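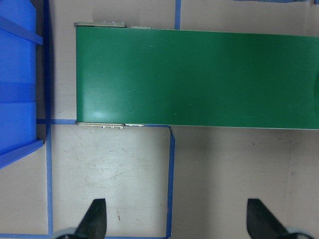 첨부 1. 손목 카메라 화면. 컨베이어 왼쪽 끝, 그리퍼 열림.

티켓 제목: 손목 카메라 교체 후 벨트 위 물체 검출 누락, 왼팔 그리퍼 케이블 간섭
분류: 비전 / 엔드이펙터
장비: 양팔 셀, Sturura 제어기, Ludberg 평행 그리퍼 2개, Kolteck 손목 카메라
설치처: Haworth 시험실
우선순위: 보통
상태: 진행 중

증상
손목 카메라를 기존 모델에서 Kolteck로 바꾼 뒤 벨트 위 버튼 유닛의 검출률이 떨어짐. 같은 조명, 같은 관측 자세에서 기존 카메라는 30회 중 누락 없음. Kolteck는 30회 중 일곱 번 누락. 빈 안에 놓인 유닛은 두 카메라 모두 정상 검출.
제어기 로그에는 오류 코드 없이 검출 대기 타임아웃(2000 ms)만 남음.

재현 절차
1. 제어기 재부팅, 양팔 홈 복귀.
2. 그리퍼 완전 개방 후 벨트 관측 자세로 이동.
3. 벨트 위에 버튼 유닛 1개 배치, 벨트 정지 상태.
4. 검출 요청 후 결과 저장. 유닛 방향을 바꿔 가며 반복.

기록 1
첨부 1은 유닛을 놓지 않은 벨트 구간의 기준 화면. 녹색 벨트 표면에 반사로 밝아진 부분이 있고, 화면 아래쪽 양편에 검은 핑거 끝이 들어옴. 핑거 사이 간격에는 가리는 것이 없어 핑거 자체에 의한 가림은 원인에서 제외함. 벨트 아래쪽 가장자리는 경계가 또렷하므로 초점 문제 가능성도 낮게 봄.
자동 노출을 끄고 노출값을 한 단계 낮춘 뒤 재시험. 30회 중 누락 세 번. 개선은 있으나 기준 미달.

기록 2
프레임 속도 비교. 30 fps와 45 fps에서 각각 시험했고 누락 횟수 차이 없음. 45 fps에서는 제어기 쪽 수신 버퍼 경고가 간헐적으로 발생함. 이후 시험은 30 fps로 고정.

기록 3
누락된 프레임을 분류함. 대부분 유닛이 벨트 오른쪽 끝 가까이 있을 때 발생. 왼쪽과 중앙 구간의 누락은 노출 조정 후 나오지 않음. 고정 카메라로 셀 전체를 확인함.
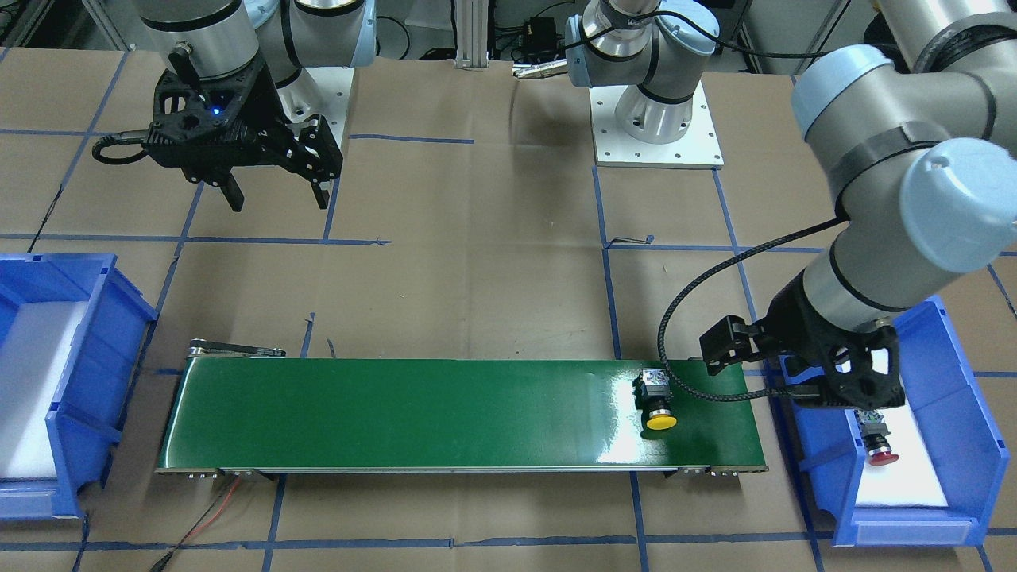
첨부 2. 고정 카메라 화면. 왼팔 그리퍼는 오른쪽 빈 위, 노란 캡 유닛은 벨트 오른쪽 끝 부근.

왼팔 손목에서 나온 검은 케이블이 크게 고리를 그리며 벨트 오른쪽 끝 위로 내려와 있음. 노란 캡 유닛은 케이블이 지나는 위치 바로 왼쪽. 관측 자세에 따라 케이블이 유닛 윤곽과 겹칠 수 있는 배치로 판단함.
빨간 캡 유닛은 오른쪽 빈 안에 있고 바닥은 흰색 폼. 벨트와 달리 배경이 밝아 검출 조건이 다르므로 빈 안의 결과를 벨트 결과의 비교 기준으로 쓰지 않기로 함.

기록 4
왼팔 케이블을 손목 쪽으로 당겨 임시 고정하고 재시험. 노출은 기록 1의 값을 유지. 30회 중 누락 없음. 다만 손목 6축을 23도 이상 돌리면 케이블이 팽팽해져 전체 가동 범위에서는 쓸 수 없음. 고정 해제 후 같은 조건에서 다시 누락 두 번.

기록 5
그리퍼 좌우 교환 시험. 왼팔과 오른팔의 Ludberg 그리퍼를 바꿔 달고 동일 절차 수행. 결과는 그리퍼를 따라가지 않고 왼팔 위치에 그대로 남음. 그리퍼 개체 불량 아님. 핸드아이 보정은 교환 후 다시 실시했고 잔차는 허용치 안.

현재 판단
- 벨트 반사와 자동 노출: 누락의 일부. 수동 노출로 완화됨.
- 왼팔 케이블 여유 길이: 벨트 오른쪽 끝에서 생기는 누락의 주원인으로 추정.
- 카메라 단품, 그리퍼 단품: 이상 확인되지 않음.

지원팀 요청 사항
1. Ludberg 그리퍼용 짧은 케이블 또는 손목 클립의 공급 여부 확인. 5축과 6축을 모두 쓰는 경로에서 필요한 최소 길이도 함께 회신 바람.
2. Kolteck 카메라의 노출값이 Sturura 제어기 재부팅 후 자동으로 되돌아가는 현상 확인. 설정 파일에 저장해도 동일함. 펌웨어 문제인지 드라이버 문제인지 구분 필요.
3. 45 fps 수신 버퍼 경고의 임계값 문서.

임시 조치
벨트 오른쪽 끝에는 유닛을 놓지 않음. 재부팅할 때마다 노출값 수동 입력. 케이블 부품 회신 전까지 기존 카메라는 예비로 셀 옆에 보관.

다음 작업
클립 장착 후 기록 4 조건으로 30회 재시험, 결과는 본 티켓에 추가.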